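Section 4 — Setting up the Lellulow desktop drawer unit

Before you start, clear a bit of bench. Unit is plastic, light, marks easy. Don't drag it across stone or tile. Wipe down with a damp cloth, no bleach.

4.1 Placing the unit

1. Peel the film off the top tray. Check the rim for burrs, trim with a nail file if needed.
2. Stand the unit on a flat surface. Any wobble, stick the 2 spare felt pads under the low corner.
3. Leave 23 cm clear in front so the drawer can come right out.
4. Turn it to suit your reach. Square to the wall is fine, on an angle is often handier if you share the bench.

Note: if you keep a whiteboard at the back of the bench, put that up first. Easier than reaching over the unit later.

4.2 Loading the drawer

1. Pull the drawer out level, both hands the first few times. It's stiff when new.
2. Small stuff goes flat on the drawer floor — pens, sticks of glue, erasers, clips.
3. Nothing standing up. Anything taller than the drawer wall will catch on the way back in and you'll be fishing it out with a ruler.
4. Keep the top tray for whatever you grab all day.
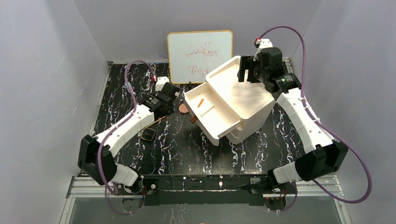
Fig. 6. Unit set on an angle, drawer open with small items inside, whiteboard behind.

4.3 Closing

1. Check nothing is poking over the drawer front.
2. Push from the middle, not the corner. Should slide in with out force.
3. If it jams, stop. Pull back out, look for a loose item at the rear, try again.

CAUTION: Do not lean on an open drawer. Do not stack a second unit on the top tray, the rim isn't made for it. Keep away from heaters and sunny window sills, the plastic can warp and go off-colour.

4.4 Spares

Replacement drawer is part 248, felt pads part 29. Order through Pallthorpe, attention Firouzeh Karimi. Quote the colour when you order, the creams from diffrent batches don't always match.

Section revised 2023-09-28, S. Rahimi. Labels for the drawer front are in Section 5.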